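4.2 Tidying trial

1. Set the board flat on the blue table, squared to the rows of holes.
2. Put the blocks on the board, mixed or grouped by colour.
3. Jog the arm until the tip is just clear of the wood.

Caution: keep hands off the board while the arm is live.

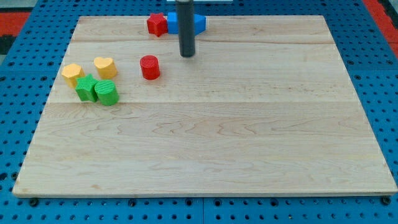
Can the Deltel arm tidy a kitchen bench yet?

Only a bench with known objects on it. At Estbridge it finished 1,575 of 2,000 block moves, and mugs and cutlery went far worse.

4. Start at low speed and log each dropped or stalled block.

Note: the trial does not cover household chores. See Lapiņa, October revision.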